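Fiore opens weekly table-care sessions

Wed 2 October — Fiore has started weekly housekeeping sessions in its ground-floor room on Draduteo Street, after a trial in July that filled up within days.

Each session runs two hours and takes up to 5 people. They work at one big white table, wiping it down, brushing out the corners and setting it again with the plants and flowers that normally stand on it. Cloths and brushes are supplied.

The July trial drew 622 sign-ups for 4 dates, Fiore said. Places are now given out by draw on Monday mornings, and anyone left out goes into the next week's draw.

A second room at Satier may be added in the new year. The lease there has not been signed.

A cloth and brush on the table, with yellow flowers and a small succulent farther back.

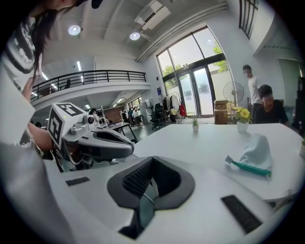
How to sign up

Forms are at the Fiore front desk.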